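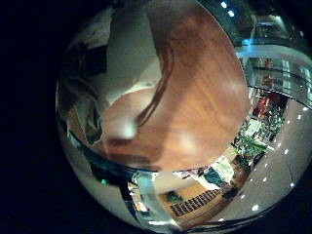
Home | About the Institute | Programs | Newsletter | Contact

Household Automation: Where the Work Stands

Filed under: Research Notes, Home and Workplace

The Lanham Institute has completed the first part of its review of machines intended for ordinary chores in homes, shops and small workplaces. The review was opened in October at the request of member organizations, several of which had been asked to budget for such equipment and wished to know what it could reasonably be expected to do.

The short answer given by the review is that machines can now perform a number of single chores under supervision, and that very few can perform a series of chores without it. Wiping a table is a fair case. A robot arm can move a cloth over a flat wooden top in a regular pattern. Deciding that the top needs wiping, moving a cup and a newspaper out of the way, noticing a sticky patch and returning to it are separate abilities, and the systems reviewed were uneven in all of them.

Over the review period, staff at Wenatau recorded 610 attempts at table clearing and wiping on their own equipment. Of these, 500 were finished without a person stepping in. The remaining attempts were stopped for various causes, most often a dropped item or a missed edge. Round tables gave more trouble than square ones. Polished wood also proved difficult under overhead lights, where a bright reflection may be read by the system as a spill and wiped several times over.

Shirley Ashworth, who directed the review, advises members against comparing these results with those of a trained cleaner. "A person clears a table while watching the door and answering a question," she writes in her summary. "We measured the table only. Members should keep that in mind when reading the completion figures."

Folding and putting away remain well behind wiping. Soft goods change shape each time they are lifted, and the trial unit supplied by Bunting was able to fold hand towels but was withdrawn from the shirt exercise at the supplier's request. Floor care is the most settled area, although loose rugs, stairs and glass partitions continue to call for some preparation of the room by staff.

Shop-floor tasks were considered separately by Coralie Tipoki. Her section finds that restocking from a fixed cart is close to practical use where packages are rigid and shelves are kept to one height. Straightening a display after customers have handled it is not. She recommends that members who are offered a trial ask for it to be held on their own premises during opening hours, and that they request a written record of every time an operator intervened.

The second part of the review will cover kitchens and laundry rooms. Members willing to host a trial should write to the program office.

Related items
Lurkico Joins the Equipment Lending Program
Labor-Saving Devices in the Home Since 1945
Guidance for Members: Questions to Ask a Supplier
Wenatau Workshop Notes Now Available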